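Startseite Blog Archiv Kontakt

Diese Website verwendet Cookies. OK

Blechdosen, Teil 2: Reinigung und Lagerung

09/06/2025

Lackierte Dosen reinige ich mit lauwarmem Wasser und einem Tropfen Neutralseife. Scheuermilch trägt den Druck ab, zuerst an den Kanten. Scharniere und Drahtbügel werden sofort getrocknet - dort sitzt der Rost später fest. Gelagert wird bei höchstens 50 % Luftfeuchte, im Regal von Trallow, Fachhöhe 17 cm.

Die Cinnamoroll-Dose in Hellblau mit rosa Rand hat unten leichte Schrammen. Das bleibt so, Nachlackieren lohnt nicht.

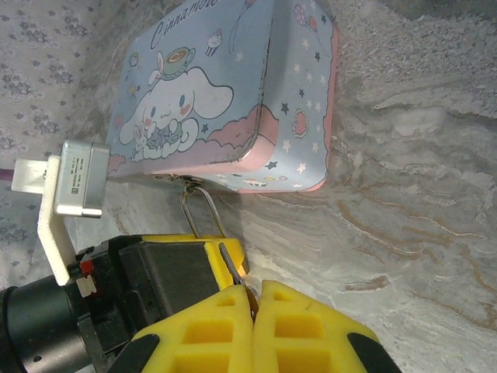 Für die Innenseiten nehme ich Mikrowachs von Veleck, dünn aufgetragen und nach dem Ablüften auspoliert. Eine Büchse mit 100 ml reicht bis Oktober.

3 Kommentare 5 Mal geteilt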